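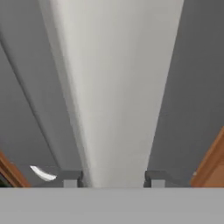 Rules for robots, and why people write them down

Think about the rules at a swimming pool. No running. No diving in the shallow end. Somebody wrote those rules because somebody else once got hurt, or nearly did. Robots have rules too. Some are for the people who build robots, some are for the people who work near them, and some are put inside the robot's program.

These pages go through the main ones.

What is a standard?

A standard is a set of rules that lots of people have agreed to follow. You use standards every day. A plug from one shop fits a power point in a house on the other side of town. A sheet of paper fits in the printer. Nobody had to measure them first, as the sizes were agreed years ago.

Robot standards work the same way. Experts from many countries meet, talk (sometimes for years) and write down what a safe robot should do. The writing is long and fairly dull. Robot makers read it anyway, and safety inspectors do too.

Rule one: people can always stop it

A big robot in a factory has a stop button, usually red and easy to find. When someone hits it, the robot stops moving. Letting the button go again doesn't start the robot up. A person has to check that everything is safe and then start the robot on purpose.

At the Pelier workshop in Finville there are 13 stop buttons. Marina Antoniadis tests each of them in March, and writes the result in a book. If a button fails, the robots near it stay off until the button is fixed.

Rule two: know how hard you are squeezing

Many robots pick things up with a gripper. The simplest kind has two fingers that open and close, a bit like your thumb and pointer finger. Your own fingers tell you how hard you are pressing. That's how you can hold an egg without breaking it and also hang on to a heavy school bag.

A robot doesn't feel anything unless it has been given sensors. Without them it could squeeze a paper cup as hard as it squeezes a hammer. So the people who set it up choose a limit. The gripper may push this hard, and no harder.

Try this at home. Pick up a grape, then a full drink bottle, and notice what your hand does differently. You changed your grip without thinking. For a robot, someone has to think about it first and put it in the program.

Rule three: slow down near people

Some robots work behind a fence. If a person opens the gate, the robot stops. Inside the fence, the robot can move quickly, and it often does.

Other robots are made to share a room with people. These usually move more slowly and have rounded edges. Many can sense a bump and stop. A slow, light arm that touches your elbow is a surprise. A fast, heavy one could break a bone.

If you ever visit a place with robots, look at the floor. You may see painted lines. Stay on your side of them, even if the robot looks switched off. It might only be waiting for its next job.

Rule four: practise before the real thing

A pilot practises in a flight simulator before flying a plane full of passengers. Robots can practise in a simulator as well. It is a pretend world inside a computer, with pretend walls, pretend objects and a pretend robot. If the robot knocks something over in there, nothing is broken and the program can be run again.

Khải Giáp works on a practice program called Gravwood. His team has one rule about it that they are strict on: a robot must do a new job 600 times in the simulator before it tries the job in a real room. Then it does the job 22 times in the real room, slowly, with a person beside the stop button.

Why bother with the real room at all? A pretend world is never quite the same as the real one. Real floors are a bit bumpy. Real lights flicker. Things are slippery, or sticky, or not where they were yesterday.

Rule five: keep a record

Careful robot teams write down what their robots do, and that includes the mistakes. A dropped box goes in the record. So does a job that took too long.

A good record says what the robot was trying to do, what happened, and what was changed afterwards. It does not say "the robot was silly". Robots aren't silly. If something went wrong, there is a cause, and somebody can go looking for it.

Who is in charge?

A robot can't be blamed the way a person can. It doesn't know that it has done something wrong. The people who design it, sell it and use it are the ones who have to answer for it, and in many countries the law says so.

Words to know

Gripper: the part of a robot that holds things.
Sensor: a part that measures something, such as light, heat or a push.
Simulator: a computer program that copies some of the real world so you can practise.
Standard: a set of rules that many people have agreed to use.

Something to do

Choose a job you do at home, such as setting the table or feeding a pet. Pretend a robot is going to do it. Write the safety rules it would need. One class at Hoàng Primary did this for feeding a cat and came up with 11 rules. The first was "Do not pick up the cat".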